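The Accompanist Is Part of the Curriculum

Opinion
6 January 2018

Each fall, the department of music at Dillow College enrolls students who have never sung or played with a live pianist. They have prepared their audition pieces with recorded tracks, often very good ones, and they arrive with secure pitch and a reliable memory. Many of them do not yet know how to breathe before an entrance so that another person can hear it coming. They have never had to learn, since the track begins when the button is pressed and ends at the same second every time.

The proposal now before the college would reduce the hours of our staff accompanists from 31 per week to 17, beginning next fall. The difference would be covered by a subscription to a library of recorded accompaniments, to be used in applied lessons and in the first two semesters of the performance workshop. The proposal is presented as a matter of scheduling and cost. This essay argues that it is a change to the curriculum, and that it should be debated as one.

It is fair to begin with what recorded accompaniment does well. It is available at any hour. It does not tire of repeating eight measures. A student who works evenings and commutes from Nieto can practice at home with a full piano part, and that is a real gain over practicing with none. The better programs allow the tempo to be changed and the key to be moved. Several of our own faculty recommend them, and should continue to do so. The department has no quarrel with the tool as a supplement to individual practice.

The difficulty comes when the supplement is put in place of the lesson. A singer who stretches a phrase in a live rehearsal receives an answer. The pianist follows, or declines to follow, or follows too late, and the two must then speak about it. In that short conversation the student learns to state a musical intention in words, to defend it, and sometimes to give it up. These are the habits on which professional work depends. A student who stretches the same phrase against a recording learns only that the recording has gone on ahead.

The same is true of mistakes. At the October recital, a first-year student came in two measures early in the second song of a set. The accompanist moved to the student's place in the music within a beat, and most of the audience heard nothing unusual. That student now knows that a performance can be saved, and has since taken on harder repertoire. With a track, the set would have stopped. 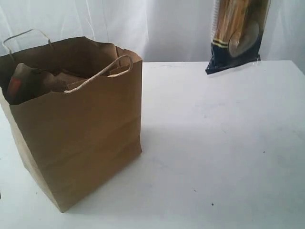
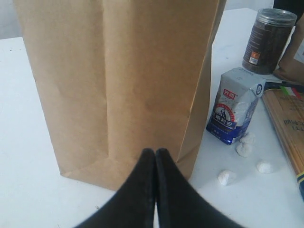 Supporters of the proposal point out that students in their first year are not yet ready to profit from a collaborative pianist, and that the hours would be better spent on juniors and seniors preparing full recitals. The argument has some appeal, particularly to those of us who have watched a skilled pianist spend most of an hour playing single notes for a student who has not learned them. It rests, however, on a mistaken idea of when listening is taught. Students who spend their first year following a fixed tempo become very good at following a fixed tempo. The habit is hard to break, and the hours saved in the first year are spent in the third, when there is less time and more at stake.

A better answer to the problem of unprepared students is to require preparation. Several of our instructors already ask that notes and text be learned before the first session with piano. The department could adopt that rule for every section. It would cost nothing, and it would return a good part of the hours that the proposal seeks to recover.

There is also the matter of the people concerned. Our accompanists are listed in the budget as support personnel, alongside instrument repair and the printing of programs. The listing has never matched the work. They coach diction. They notice, often before the instructor does, that a student is singing with a sore throat or has stopped practicing. They attend juries, and their comments are sought there, although they are not asked to sign the form. A reduction of this size would leave them below the threshold for benefits, and it would be unwise to assume that they will stay. The college would then be looking for replacements in a region where the Mustus Opera Workshop and a number of large churches already compete for the same few players.

The recital series should be considered as well. About 200 people attended our fall programs, many of them families hearing a relative perform in a formal setting for the first time. Under the proposal, first-year students would either appear with recorded accompaniment or would not appear at all. Neither outcome is one that the department should accept without discussion.

None of this means that the present arrangement is beyond improvement. Accompanist hours are assigned by a method that dates from a time when the department was much smaller, and some studios receive more than they use. Sign-up sheets are still kept on paper outside the rehearsal rooms, and cancellations are seldom passed along in time for another student to take the place. A shared calendar would be a sensible first step. So would a modest pool of unassigned hours in the last weeks of each semester, when demand is heaviest - and when, under the current method, the supply is exactly what it was in the first week.

The department asks that the proposal be withdrawn from the operating budget and sent to the curriculum process, where faculty and students may speak to it. We ask further that the present hours be kept through the coming academic year, and that the accompanists themselves be invited to the discussion.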